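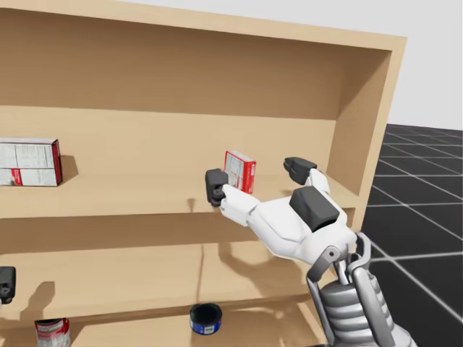

Shelf work in simulation: a white and red box held between the fingers of the right hand.

Call for Participants: Working Group on Good Practice for Household and Stockroom Shelf Tasks

Senance is looking for people to help us write, argue over and test a set of plain rules for robots that pick things up from shelves and put them back again. If you have ever stocked a pantry, run a small store, checked machinery for safety, or spent long evenings coaxing a robot hand to close on a box without squashing it, we would be very glad to hear from you.

Some background for those who are new to us. Senance started in 2011 as a reading circle for people who cared about how machines and people share a room, and over the years it has grown into a membership group with 591 members on its list. We publish practice guides, which are free to download and free to copy. Our guide on handing objects to a person came out in January and has been warmly received (and thoroughly picked apart, which we also enjoy). The next one is about shelves, and we are calling it the Rornach Guide, after the town where the first outline was written on the back of a lunch menu.

Shelves sound simple until you try to write a rule about them. How far should a hand stay from the board above it? If an object tips while it is being gripped, should the robot set it down where it is, or carry on? Who decides how hard is too hard for a cardboard box with somebody's dinner in it? When there are two hands and only one of them is holding something, what should the other one be doing? Our draft has an answer to each of these, and we suspect at least half of the answers need work.

What you would be doing

Participants join one of two groups, and you are welcome to tell us which one you would like.

The reading group goes through the draft guide section by section and comments on it in writing. You don't need to program anything. We want people who will tell us that a sentence is confusing, that a rule would never survive a busy kitchen, or that we have forgotten someone who uses a wheelchair and keeps everything on the bottom shelf. Please expect about 55 pages of draft text, with plenty of diagrams.

The trials group tries the rules out in simulation, using our shared shelf set in the Ondden environment. The set has boxes, cans and tins on a two-handed robot's shelving unit, and each rule in the draft comes with a short group of tasks to run against it. You will log each run, mark where the rule was kept and where it was broken, and - this is the part we value most - write a few lines on whether keeping the rule made any sense in that situation. A rule that is easy to pass and protects no one should come out of the guide.

Both groups meet together online once a month for ninety minutes. Meetings are recorded and captioned, so if you miss one you can catch up in your own time.

Rules we would especially like tested

Clearance between the hand and the shelf boards, on the way in and on the way out.

Grip limits for light packaging, including what counts as damage to a box that can still be sold or used.

Placing an object back with its label facing the person who will look for it.

Safe resting positions for the idle hand and arm.

Stopping in the middle of a reach when a person comes close, and how the robot should start again afterward.

What to record when something falls, and who gets to see the record.

Who should apply

We have places for people from any background, and we try hard to keep the mix a wide one. For the trials group you should be comfortable installing software and following a written procedure. Experience with robot hands is lovely to have, but plenty of our best testers had none when they came to us. For the reading group, all we ask is patience and a willingness to disagree kindly. You must be 18 or older, and you should be able to read and write comments in English.

If you work for a company that makes or sells robots, you are welcome too. We will ask you to say so on the form, and your name and employer will be listed in the guide next to everyone else's. Members of both groups sign our short conduct agreement, and participants don't vote on sections that deal directly with their own employer's product.

What you get

Participants receive a thank-you payment of $300 when the work is finished, along with credit by name in the published guide (or no mention at all, if you would rather stay private). Trials group members also get use of the simulation server for the length of the project, and the Hosoda reading library is open to everyone taking part. If you need captions, large print, a slower pace or anything else to take part comfortably, please let us know early and we will do our best to arrange it.

How to apply

Send a short note, a page at the very most, telling us who you are, which group you would like to join, and one thing you have seen go wrong at a shelf, whether a robot was involved or not. We really do read these, and one or two from past calls have ended up as rules. A résumé is fine but isn't needed.

Notes should be addressed to Kimie Yoshida, who coordinates the guide, through the contact form on the Senance website. Please put "Rornach Guide" in the subject line. Applications close on June 14, 2024, and everyone who writes will get a reply, including those we can't find room for this time. Questions before then are very welcome, and there is no need to have made up your mind before asking one.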